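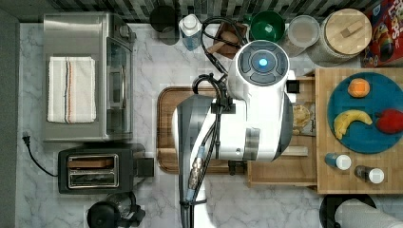

Lavier Bookbinding Starter Kit Review

I have been making cards and small paper things for a long time, and bookbinding was always the next step I kept putting off. The tools looked serious and the tutorials all assumed I owned a press. I bought the Lavier starter kit in February with my own money, and I have now made enough books with it to say what I think.

The kit comes in a flat cardboard box with a lift-off lid. Inside there is a bone folder, an awl with a wood handle, a card of waxed linen thread in natural, a pack of needles, a small brush, a bottle of PVA glue, two pairs of precut cover boards, a stack of text paper, two sheets of decorative paper, a strip of book cloth, and a punching template. There is also an instruction booklet with 94 pages, which surprised me. Most craft kits come with a folded sheet.

What you can make with it

The kit is meant to get you through two books. The first is a soft pamphlet with a three-hole stitch, and the second is a hardcover journal with a Coptic stitch, where the spine is left open and you can see the chain of thread. The booklet also covers a case-bound book, but there is not enough board in the box for that if you have already made the journal. You need to buy your own, or skip the journal and save the boards.

I made the pamphlet first, in one evening. Folding the paper took most of that time. The text paper is a cream color, a little heavier than copy paper, and it takes a fountain pen without bleeding through. The grain runs the right way on every sheet, parallel to the spine, so the pages fold cleanly and the finished book lies flat. I checked this before I started because I have bought cheap packs where the grain was wrong on half of them.

The journal took me a weekend. Covering the boards is the part where things can go wrong, and they did on my first pair. I used too much glue, the decorative paper bubbled, and when I tried to smooth it with the bone folder I left shiny streaks. The booklet says to put a piece of scrap paper between the folder and the cover, on a page I had not read yet. My second pair came out fine. It is good that there are two pairs in the box, although they are meant for two different books.

The tools

The bone folder is real bone, and it is the best thing in the kit. It has one pointed end and one rounded end, and the edges were smooth out of the box. I had been using a plastic one from a scoring board for years and I will not go back to it.

The awl is decent. The point is fine enough to make a small hole through a stack of folded paper, and the handle is short and round and fits in my palm. It struggles with the cover boards. I had to press hard and twist, and the holes came out ragged on the back. After the first board I put the awl away and used a small hand drill I already owned. If you do not have one, go slowly and punch halfway from each side.

The needles are straight, with large eyes. The booklet suggests a curved needle for the Coptic stitch and then the kit does not include one. You can do it with a straight needle, and I did, but I poked myself a few times getting around the chain stitches. Curved needles are cheap and I bought a pack before my next book.

The thread is very nice. It comes already waxed, it does not fray, and it holds a knot. There is enough on the card for the two projects with some left over. Cut it a little longer than the booklet says for the journal. I ran out one section before the end and had to tie on a new piece, and the knot shows inside the fold if you know where to look.

The brush is the weakest item. It shed bristles into the glue from the first use and I picked them off the board with tweezers. I threw it away after the pamphlet and replaced it with a flat brush from the paint aisle. The glue itself is ordinary PVA. It dries clear and stays flexible, and there is plenty of it.

The punching template

The template is a piece of stiff card with holes marked along a center line. You lay it in the fold of each section and punch through. It works, but it is just card, and by the sixth or seventh section my holes were getting wider and the positions were starting to drift. With a Coptic binding you can see this from the outside, because the chains do not run in straight lines.

For later books I made my own template from a strip of the leftover board, and it has held up better. I also tried a metal punching guide from Trornon, sold separately, which clamps the fold in place. It is more accurate than either, though I would not buy it for only one or two books a year.

The booklet

The booklet was written by Jarmo Lehtinen, and it is clearly the work of a person who makes books and teaches it. The steps are in the order you need them. The drawings are line drawings, and they show where the needle goes in and where it comes out, with numbers. I have followed stitch diagrams in other books that I had to turn upside down to understand. I did not have that problem with these.

There are a few things I would change. The measurements are given in metric first with inches in parentheses, and the inches are rounded, so the two do not quite match. Pick one and stay with it. I used metric and everything lined up. The other problem is that warnings often come after the step they belong to, as with the scrap paper. Read each chapter to the end before you pick up the glue.

The last third of the booklet is about things not in the kit at all, such as sewing on tapes, rounding a spine, and making slipcases. I have not tried the rounding. I made one slipcase from cereal box card as a test and it fit the journal on the second try.

The binding on the booklet itself is stapled, and it will not stay open on the table. I ended up holding it down with a can of beans.

How it compares

I have used two other kits. The McIntyre kit costs less and has no hardcover project, just pamphlets and a Japanese stab binding. The paper in it is thin and the folder is plastic. It would be fine for a child or for an afternoon with a friend, and the instructions are short enough to follow without much reading.

The Plekow set is closer to this one in price. It has better tools overall - a stronger awl, a curved needle, and a brush that keeps its bristles - but the paper is bright white and there is only one pair of boards. The instructions are a card with a link to a video, and the video moves fast. I kept having to stop and go back with glue on my fingers. If you already know how to sew a book and want the tools, I would get the Plekow. For learning, I would get the Lavier.

What else you will need

The box says everything is included. You will also need a cutting mat, a craft knife with a fresh blade, a metal ruler, a pencil, scissors, wax paper to keep damp boards from sticking, and something heavy to press with. I use a stack of old cookbooks. You need clean scrap paper too, more than you think. I go through a whole section of newsprint when I am gluing, turning to a new sheet every time so that I do not get glue on the front of a cover.

Leave the covers under weight overnight. I took mine out after 3 hours the first time because they felt dry, and by the next morning they had curled. Putting them back under the books with the pastedowns on mostly fixed it.

How the books have held up

The journal has been in daily use and carried in a bag. The corners are a little soft and the paper on the front has one scuff. The stitching is still tight and no pages have come loose. The pamphlet I gave away, so I cannot say. I have since made several more journals with paper and board bought separately, still using the folder and the awl from the kit.

Refills are a sore point. Lavier sells the text paper in packs, and it costs more per sheet than good drawing paper at the art store. The thread refills are fairly priced and come in more colors, including a dark red I like very much. The cover boards I would buy anywhere. Plain gray bookboard is the same stuff, and you can cut it to size with a knife and patience.

Would I buy it again

Yes, for a beginner who wants to finish with a proper hardcover book and does not mind reading. I would tell them to replace the brush right away and to add a curved needle to the order. Someone who already has a folder and an awl at home is better off buying thread and boards and finding a secondhand book on the subject.

Updated 2025-12-02: the current version of the kit has a different brush with a plastic handle. I have not used it. The boards and paper look the same as mine, and the thread in the box is now black instead of natural.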